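Filed under: Home Life / Working Papers

4.2 Where folded clothes wait

Folding, our households agreed, is the easy part. The trouble begins afterward, when a finished stack has to go somewhere and the nearest flat thing wins. We call this the waiting stage, and in the Vikerlow homes it lasted longer than washing and drying combined. Of the 192 stacks logged in June, most had been promised a drawer by bedtime.

Pattern matters more than we expected. On a plain cover a stack looks like a chore - on a busy one it blends in and earns another night. Figure 3 gives a cover of the second sort, with red flowers, butterflies and a tufted-diamond print, and folded clothes set down on it.
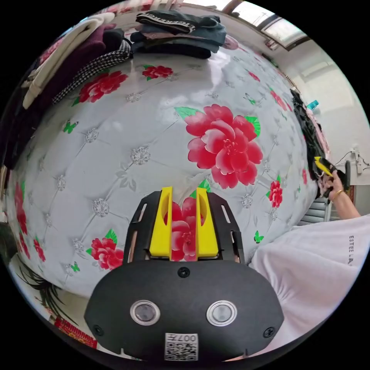 Figure 3. Folded clothes on a floral cover.

Frida Frandsen objected that a stack left out has been put away already, only in a place the researchers did not care for. We have kept her objection, having failed to answer it. The Jallgate households took her side and proposed dropping the word "waiting" altogether. Section 5 keeps it, with some embarrassment.

Reader comments

Wunoria: My chair has been at the waiting stage for years.

Nørgaard: Did anyone log socks separately? Asking for my hallway.

Related items
- Drawers nobody opens
- The ironing pile, reconsidered
- Who owns the spare blanket?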